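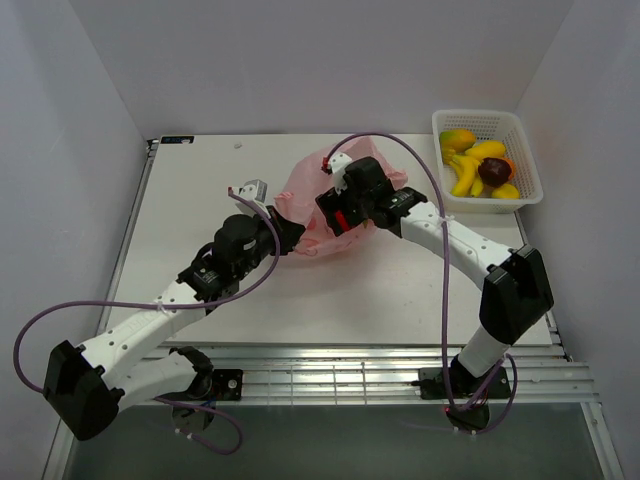

Tonow Fruit Market, the morning visit

The bus left us at the gate at 5 in the morning, and it was still dark. I had signed up for the visit in September, when the market opens its doors to the public for one week, and I did not expect that so many people would want to get up at such an hour to look at fruit. We were a group of some 112 visitors, divided into smaller parties, and each party got a guide and yellow vests that were too large for everybody.

Our guide was Tarun Bhatt. He has worked at the market since he was a student, first at night in unloading and now in quality control. He speaks quickly and walks even more quickly, so those of us who wanted to take notes had to do it standing on one leg, between two forklifts.

We started in Hall 6, where the citrus arrives. The smell there is very strong and pleasant, a little like furniture polish. The trucks back up to the doors and the pallets come out in a steady line. A buyer opens one box from the pallet, takes a fruit from the bottom layer, cuts it with a pocket knife and tastes it. If he nods, the price talk begins. I tried to follow one of these talks, but it was over in less than a minute and I understood only the word "yesterday."

After citrus we went to the banana rooms, and for me this was the best part of the visit. I had not known that bananas travel green and are ripened here, in closed rooms with controlled air. The firm that runs these rooms is called Wuner. Their foreman let us stand in the doorway of room 3038 (the numbers follow the old plan of the building, so there are not three thousand rooms). The fruit inside was between green and yellow, and the air felt soft and heavy on the face. He told us that small shops ask for bananas with green tips, and that bakeries ask for the ones with brown spots and pay less for them.

He also gave us advice for home. Keep bananas away from other fruit if you want them to last, and put them together with other fruit if you want the other fruit to ripen. A paper bag works better than a plastic one for this, he said, as plastic holds the moisture and the skins can get moldy. I have tried it with two hard pears since then and I was satisfied with the result.
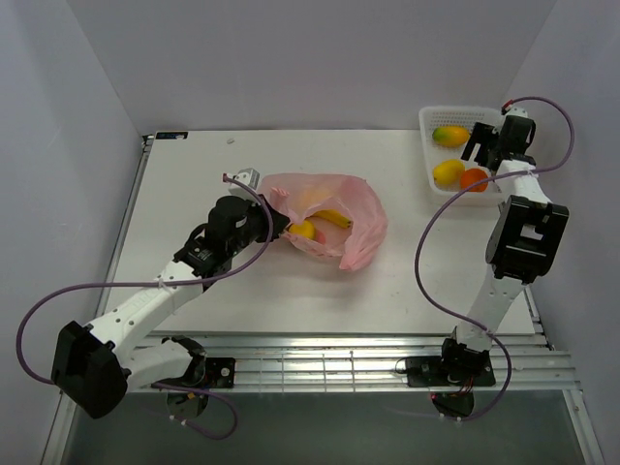
Can an ordinary visitor buy fruit at the market?
Anyone can buy in the small retail row behind Hall 6, where fruit is sold by the piece or by the bag, but the wholesale halls sell only full boxes to registered buyers.

In the retail row I bought lemons and a kilo of plums from the Tyagi stand. The lady there chose the plums herself and did not allow me to touch them. At first I was a little offended, but she asked me when I wanted to eat them, today or on the weekend, and picked them according to my answer. They were very good plums.

The last stop was the office of Sender, the transport company, on the upper floor. This part was less interesting for me. We watched a long presentation about pallets and delivery routes, and the room was warm, and I was not the only one whose eyes were closing. But the window looks over the whole yard, and from there we saw the sun come up and the small vans leaving one after another for the city shops.

Breakfast is included in the ticket: tea, a roll with cheese, and a bowl of cut melon. The canteen is the same one where the market workers eat, and at that hour they are finishing their day - many of them had soup.

Practical notes: wear closed shoes, because without them you will not be let in. Bring a sweater also for summer, the cold storage is really cold. The first bus back to the center goes at nine, from the other side of the road.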